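From: Ottilie Mösli
Date: July 25, 2019
Subject: Re: [vumura-manip] cloth grasps, width filter

Paraskevi Xenos wrote:
> Does the 605-demo set still include the sofa episodes? My April
> policy closes early on anything lying on patterned fabric.

Yes, all of them. I retrained on the full set with three seeds. Early closing persists in the Elldale split and is absent in Prallwood, where the backgrounds are plain.

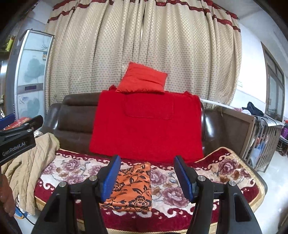
I suspect the segmentation prior. With a printed cloth on a floral cover, the mask leaks into the seat and the grasp height comes out too low. Dropping the prior and feeding raw wrist view plus finger width removed the fault in two seeds. The third still closes 6 frames early.

Can you rerun Montes without the prior before we touch the width filter? Config is on the branch.

Ottilie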